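[bench-practice] Re: Draft 2 of the shared rules for pushing benches 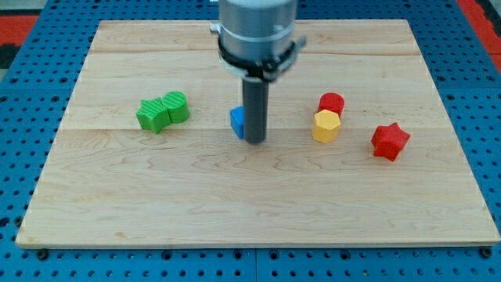
bench-practice Digest, Vol 14, Issue 11

Hi all,

Sorry this got long. I started answering Herman on the train and then kept going at the kitchen table, so there are two moods in it and probably one idea I contradict halfway down. I've left his message in pieces so you can see what I'm answering.

Herman Chong wrote:

> I've read draft 2 twice and I still think it's too strict about the
> start of a run and too loose about everything after it. Rule 4 says
> no block may touch another block at the start. Why? On our bench at
> Drokcombe they end up touching all the time and those are the runs
> people learn the most from. If we ban them we end up with a very
> tidy pile of data that's no use to anyone.

Okay, you've talked me round on this one. I wrote rule 4 back when all we cared about at Tudivwood was getting the same start every morning, and spacing the blocks out was the lazy way to do it. But look at how an ordinary run sits on the board: the green star and the green cylinder are jammed up against each other, the yellow hexagon is in front of the red cylinder and overlapping it from where the camera is, and the red star is off by itself on the right. I wouldn't want to throw that out! It's a perfectly good place to begin "push the red star to the left" and a mean place to begin "separate the green ones", and I'd like both in the set.

So here's what I'd put in place of rule 4:

"Blocks may touch at the start of a run. If they touch, the start note says so, naming the blocks by color and shape."

Color AND shape, please. We had a stretch last winter when people just wrote "red", and with a red cylinder and a red star both on the board that is worth nothing. The same goes for "star" when there's a green one and a red one. I went back through the old Hernel notes, 1828 runs, and 755 of them had a block named in a way that could have meant two different things. That's a lot of runs for somebody to go back and watch (me, it was me, with a cold, in December).

> Also rule 6, the tool. You say the rod must start "clear of all
> blocks". Clear by how much? Hidayat measured it one way and we
> measured it another and we both thought we were following the rule.

Yes, guilty. "Clear" is one of those words that feels like a rule while you're typing it. My suggestion is 11 mm from the nearest block, measured sideways from the surface of the rod, with the tip height written down separately. The height matters just as much and it's the one everybody eyeballs. From the front camera a rod hovering a hair above the wood and a rod resting on it look the same to me, and I've been staring at these things for years. Please read the height off the controller and don't trust the view, yours or mine.

And the sideways bit is no easier by eye. When the rod is right in front of the blue block you can only see the left part of the block, and I'd defy anybody to say from that one angle whether they're touching. Could be a gap, could be none. So I'd like the rule to say that if the camera can't settle it, the person at the bench looks from the side and writes down "touching", "not touching" or "can't tell". I really want "can't tell" as an allowed answer. People will pick one of the other two if you don't give them a third, and then we've got a guess dressed up as a fact.

> Rule 7 is fine but I'd drop the part about boards. Nobody is going
> to buy a new board because the list said so.

Agreed, no buying boards. I only want two things about the board and neither costs anything.

First, it shouldn't move. If it's screwed down, check the screws at the start of the session, and I mean put a driver on them, don't just glance. A board that creeps a little with each push is miserable to find later, because every single run looks fine by itself and it's only when you lay the first next to the last that you go "oh no". The pegboard underneath is nice for this, by the way. If you note which row of holes the front edge lines up with, you've got a free ruler and anyone can check it from the video afterward.

Second, seams. If your board is made of planks like ours, there will be a line where they meet, and a block sliding over a seam may not behave like a block sliding along plain wood. I'm not asking for a seamless board. Just write down where the seams run, front to back or side to side, and don't turn the board around halfway through a batch. (We did. The grain gave us away, and somebody at Hidayat spotted it before we did, which was embarrassing but fair.)

> What about hands? You've got a whole paragraph on block colors and
> one line on hands near the arm. That's upside down.

You're right and I'm a bit ashamed of it. It was one line because at our place it's in the lab rules already and I forgot that other people reading this don't have our lab rules taped to the door. Here's a longer go at it, pick holes in it please:

"Nobody reaches onto the board while the arm is enabled. To reset blocks by hand, stop the arm, say 'stopped' out loud, wait for the other person to say it back, then reach. Going back is the same thing in reverse with 'clear'. If you're alone at the bench, you still stop the arm and you still say it."

I know the last part sounds silly. I felt ridiculous for a week and now I do it without thinking, same as looking both ways on an empty street. A blunt rod with a rounded tip looks harmless, and at the speeds we push at it mostly feels harmless, and that's exactly how people get casual about it. A slow arm can still pin a finger against a block that won't slide. I'd also like the stop button within reach of whoever is doing the reset, meaning that person's hand, not across the table by the keyboard.

This list is not a safety office, and if your building has its own assessment then that wins, every time, even where ours is stricter or theirs is annoying. I've put that sentence at the top of the hands section now so it can't be missed.

> Last thing. How empty should the board be? Some of our people spread
> the blocks out over the whole surface, others line them up in a row
> near the back and leave the front bare.

I don't think we should pick! A loose row toward the back with a big bare stretch in front gives you lots of room for "bring it toward you" type pushes and hardly any for "push it away". Spread out all over gives you the opposite trouble, where the rod has to thread its way between things and half the run is steering. What I'd ask is that a batch isn't all one kind. If you notice you've been lining them up for an hour, mix it up. And don't set blocks by hand into the pattern you happen to like. We used to roll dice for positions and it was slow but it did cure us of always putting the yellow one in the middle.

The thing I'd be strict about is what happens when a block leaves the board. Draft 2 says "discard the run". I'd change that to keep the run, mark it as "block off board" and end it there. No fishing it off the table and dropping it back while the recording is still going, even if the arm is stopped. I've seen that done and the poor person watching later gets a block that teleports.

A few small fixes I've already made in draft 3, so you don't have to write in about them:

Rule 2, "prism" is gone. We say star, hexagon, cylinder, cube. If you're not sure a thing is a true cube, say block.

Rule 5, printed blocks with ridges on the sides get a note. They catch on each other a bit when pushed together and smooth ones don't, at least on our bench. I'd love to hear whether anyone else sees this or whether it's just our printer.

Rule 9, lights stay as they are for the whole batch. Soft even light if you can get it. A strong lamp gives you a dark shadow beside each block and I've had a tracker fall for the shadow.

Rule 12, the clamp that holds the rod gets checked along with the board screws. Same driver, same minute.

Still open, and I don't have a good answer: how long do we keep pushing when a block is stuck against another and nothing is moving? Herman, I think your group uses a time limit. We use "whoever is at the bench gets bored", and I can't very well put that in a rule. If you could send what you use, and where the number came from, I'll put it in with a question mark next to it and people can argue.

Draft 3 goes up once I've heard back on the hands section. That's the part I'd like at least a couple of other benches to try for real before it's in there for good.

Thanks for reading all this, and Herman, thanks for being grumpy in such a useful way.

Talk soon,
the one at Tudivwood with the dice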